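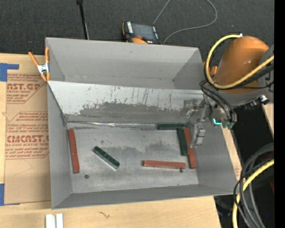
Work Package 2: Block storage and bin condition

The Trekcombe bench is in use with the large gray bin and the red and green long blocks. The current set is six, three of each color. Blocks lie unsorted on the bin floor, and several have ended up together in one corner.

Bin wear: the floor is scuffed and smudged, and the slanted metal panel has scratches, chips and a dark worn patch – cosmetic at present. Replacement bins are quoted by Fesineck at 457 for the pair. No order placed.

Remaining for October: second block set from Pakow, 25 pieces.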